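Throw-ins in Our Own Half: What Happens After the Ball Comes Back In
Sports Studies project report, Plimstead
Maiara Brandão
May 18, 2018

I play left back for the Nesden reserve team, and I wanted to know how often we lose the ball from our own throw-ins. Our coach says we waste them. I had access to match video from the club, so I decided to check.
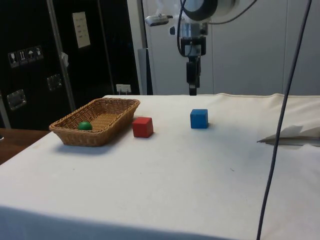 Figure 1. Green ball in the wicker basket, with a red cube to the right.

Method

I watched 15 league matches, 1350 minutes of play without stoppage time. For each throw-in taken in our own half I wrote down the side of the field, the direction of the throw and whether we still had the ball five seconds later. Throws where the video missed the restart were left out. The away match at Wibisono was filmed from behind the goal and I had to watch most of it twice.

I did not count throws taken by the opponent. I had planned to, but it doubled the work and I dropped it in January.

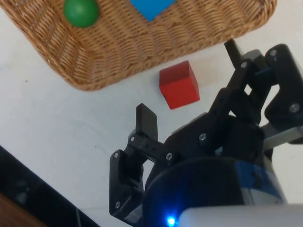
The final list had 72 throw-ins. I entered them in a spreadsheet and sorted them by direction: down the line, square, or back toward our goal.

Results

We kept the ball on 50 percent of the throws, so the coach was partly right. Throws down the line were the most common and also the ones we lost most often. Throws back to a center back or the goalkeeper were nearly always kept, but we did not use them much. There was no clear difference between the left and right sides.

Against Flindico we lost almost everything. They pushed a midfielder right up to the touchline and our winger had no room to turn.
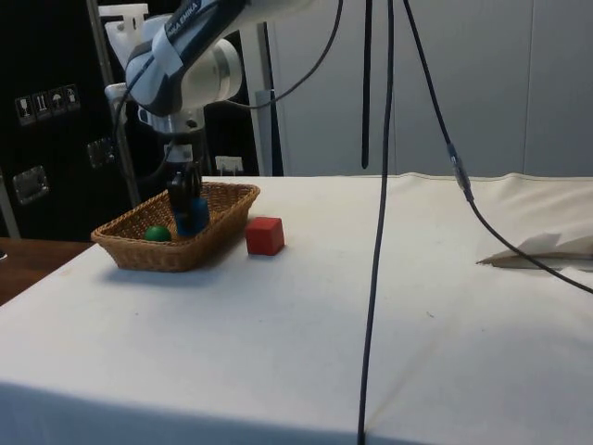

Reading time: 2 minutes

Discussion

Five seconds is a short window. A throw could count as kept and still end in a bad clearance soon after, and my numbers do not show that. I also judged possession alone, and a second viewer would probably disagree with me on a few of the headers.

If I did this again I would record how long the thrower waited. On the video it looks like the slow ones go down the line, when everyone is already marked.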